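Paper on the floor again

Quick one, I have to be out the door in 9 minutes.
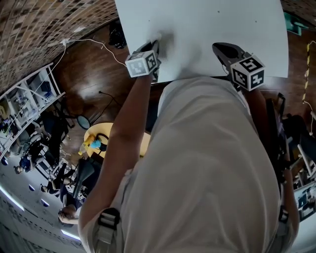
So the big white sheets. I ordered from Flutthorpe this time, the Denum ones were always curled up at the corners and I was sick of putting books on them. Got the matte. Glossy shows every fingerprint, matte just shows smudges - fine, I can live with smudges.

Still doing all of it on the floor. Table is too small, and the wood floor is nice and smooth underneath. Knees hate it. Brick wall side is best, close to the outlet, but then the cord ends up everywhere and I forgot to tape it down agian.

Next is folding. Want to try it in March, maybe with the Ora paper if it ever ships. Order 1234, still "processing."

February 27, 2024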